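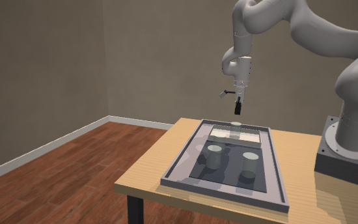
White jointed arm with its gripper pointing down

Elbow (joint)

The elbow is the hinge between your upper arm and your forearm, and I've been fond of it ever since I cracked mine falling off a porch step at age 20. Three bones meet there: the humerus from above, and the radius and ulna from below. The pointy bit you lean on at the table is the top end of the ulna, called the olecranon (my aunt Ineke Vermeulen still calls it "the knob").

Bending and straightening is the main job, but there's a second one people forget! Turn your palm up, then down. The radius is rolling over the ulna, and part of that roll happens right at the elbow.

The funny bone

This one isn't a bone at all. It's the ulnar nerve, running through a groove on the inner side with very little padding over it, so a knock sends that awful buzz down to your ring and little fingers. I do it on the same door handle every August, when the wood swells and I have to shove.

Everyday troubles

Tennis elbow is soreness on the outer side, golfer's elbow on the inner side, and you can get either without owning a racket or a club. I got the first kind from painting a fence. Mine took 6 months to settle, and I still open jars left-handed.

See also: Forearm, Knee, Wrist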